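Slack Water

by Naomi Muli

The ferry to Sernau was late again so Da-eun sat on her bag and counted what was left in the envelope. 607. She counted it again. Same.

It should have been 900. That was what her uncle said on the phone, 900, he'd been firm about it, and Trevor Ashworth had handed it over already sealed with his thumb pressed on the flap like it might get away. She hadn't opened it in front of him. Rude, she thought. Stupid, more like.

Wind coming up. Gulls. A man with a crate of onions asking everybody if this was the line for Arero.

"There's no line," she said. "You just stand here."

He stood there. Onions between his feet. He had a ticket folded so small it looked like gum.

"Dennis," he said. "Dennis Kimaro. You going across for the funeral too?"

She was. She hadn't said so to anybody. Black shoes, she guessed. Black shoes in June, on a dock.

"You knew him?" she said.

"Owed him money." He laughed, then stopped. "Sorry. Everybody did, I think. He'd lend you a 100 and never say a word, and then you'd hear it for the rest of your life in how he said good morning."

That was him all right. That was her grandfather exactly, and she had to look at the water for a while.

The ferry came in sideways, the way it always did, bumping down the pilings. Rope over. Somebody yelling at Florian to get the plank, get the plank, and Florian Rolland, who had been working that boat since she was in grade school, getting the plank at the speed he got everything. He saw her and took his cap off. Then he didnt know what to do with the cap.

"Da-eun," he said.

"Hi, Florian."

"No charge."

"I have money."

"I know you do. No charge."

So the envelope stayed shut. She went up top where the benches were wet and sat down anyway. Dennis followed with the onions. The engine got going and the whole deck buzzed up through her feet, and the town went small, the Phùng bakery first, then the church, then just the hill.
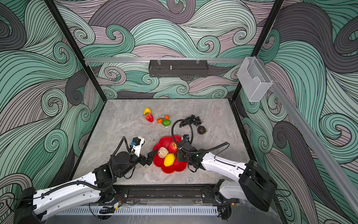
"Why does the crossing take longer going out than coming back?"

"The tide's against you going out, and the captain has to swing wide around the sandbar."

That was Dennis asking and her answering, and it came out in her grandfather's voice nearly, the flat patient way he said it to every tourist who ever asked him. She'd heard it maybe a thousand times. She hadn't known she had it saved.

"Huh," Dennis said. "I figured they were just slow."

"They're that too."

He offered her an onion. She thought it was a joke but no, he was holding it out, a good one, tight skin. She put it in her coat pocket. What else do you do.

Past the sandbar the swell picked up. She took out the envelope and told him. She didn't plan on it. 900, she said, and it's 607, and I have to hand it to my uncle in front of everyone, for the stone, and he'll count it, he always counts it.

Dennis was quiet. Then, "Who gave it to you?"

"Trevor Ashworth."

"Sealed?"

"Sealed."

"He was at the Flikden yard till last fall," Dennis said. "They let him go. He's got 3 kids."

She hadn't known. Nobody had told her, or someone had and she was away and busy and said oh no, that's awful, and forgot by supper. That happened a lot, she was starting to see.

"My grandfather would've known," she said.

"Your grandfather would've given him the envelope."

Spray over the rail. She wiped her face with her sleeve and it smelled like onion already.

Then the island, low and brown, and the people on the landing, her uncle in front in the big coat. He had his hand up. Not waving just up, so she'd see where he was. She got her own wallet out and turned her back to the wind and started pushing bills in under the flap, all of what she had, twenties, a five, the emergancy fifty from behind the photo. It wouldn't get there. Not even close to there.

Dennis didn't say anything. He unfolded his ticket, and unfolded it again, and inside it was money.

"I told you," he said. "I owed him."

Florian was shouting about the plank. The boat hit the pilings and she grabbed the rail with one hand and the envelope with the other, and her uncle came down the steps to get her bag.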